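Juriden two-arm teaching kit: three months of moving dishes by hand

Review by Thijs Schouten
June 2025

I've had the Juriden kit on the bench since March and I've been putting off writing it up, mostly because every time I sit down to do it I end up recording another batch instead. That probably tells you where this is going. I like this thing a lot!

For anyone who missed the earlier post: you get two follower arms, two smaller leader arms that you hold, the mounts, the cables and the recording software. You move the leaders, the followers copy you, and the software saves the joint positions along with the video. I bought the set with my own money through Cuypers, and it came in two boxes, one of them heavy enough that I left it in the hallway overnight.

Setup

Bolting the arms down took one evening. Calibration took another, and I'd grumble about that more if the instructions weren't so clear. You fold each arm into its rest pose, press a key, then walk every joint to its limits and back. Do the leaders right after the followers. I left mine until the next day, forgot which one I'd labeled "left," and spent a silly half hour steering the wrong arm.

How it feels to drive

Great, is the short answer. The leaders are light and there's just enough drag in the joints that they don't flop when you let go. The lag is small enough that I stopped noticing it on the first day (I came from a Primance controller with thumbsticks, where every reach felt like parking a van).

What sold me was two-handed work. Pressing on something from both sides at once is hard with thumbsticks, and with the leaders you just bring your hands together. My kitchen job has a tray, a tile and a dish rack with a couple of plates in it, and the tray is the part I enjoy most. One gripper goes to each side, you squeeze a little, and you learn very quickly how much is too much. There's no force feedback in the handles, so you're judging by eye, and my early takes are full of trays skating off to the right. 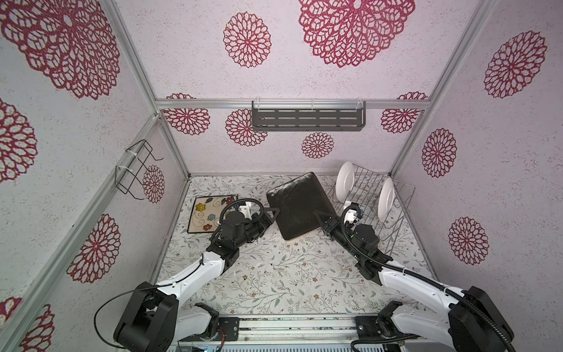

Recording and replay

The software is plain and I mean that kindly. Foot pedal to start, foot pedal to stop, one key to throw the take away. I have 2,029 saved takes as of this week, 660 of them on the tray alone, and it has crashed on me exactly once. Searching through takes is slow, though, and renaming a batch means doing it one at a time. I've moved that chore over to Revevis, which reads the files without any fuss.

What I'd change

The elbow joint on the leaders squeaks. The printed manual skips the pedal entirely (it's in the download, page 166). And please, a longer cable for the pedal, mine only reaches if I sit slightly sideways.

Who should get it

If you want to teach jobs that need both hands, try this before anything with sticks or buttons. If one arm is enough for you, the single version uses the same leader and takes up far less of the bench. I'm starting on folding dish towels next, and I've already ordered spare gripper fingers.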